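This site uses cookies to remember your settings. Accept | Manage

Section 4. Storing the Tredex awning in the off season

The brochure says the Tredex can stay up all year. I have my doubts, and so does anyone who has left one out through December. Take it down.

1. Brush off both sides of the cloth. The Mollanum spray sold for this job did no more for mine than soap and water.
2. Let the cloth dry fully. "Quick-dry" is a claim – check the hems with your hand.
3. Undo the side cords and lift the cloth off the rail. It is 382 cm long, so get help.
4. Fold it in thirds, then roll it from the rail end.
5. Pack the roll in a soft bag. A hard case costs more and traps damp. 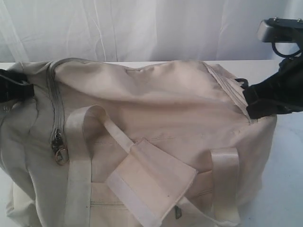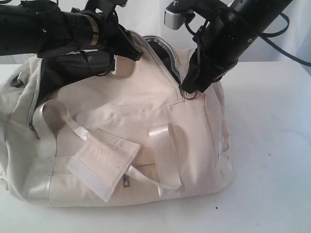
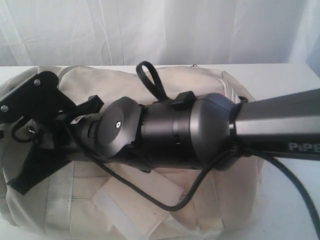

6. Store the poles apart from the cloth. The longest is 142 cm and won't fit in most closets standing up with its foot on.

CAUTION: Do not store the cloth near a heater. The Grivuda label calls it heat safe but gives no temperature.

NOTE: Mothballs are often suggested. The cloth is polyester, so I can't see what they would do except smell.

7. Write down any missing clips now. Part 243 fits; the Buschmann clip is sold as a match, but it slipped on my rail twice.

Text: Songül Uçar. Last revised 5/31/21. Contact | Back to top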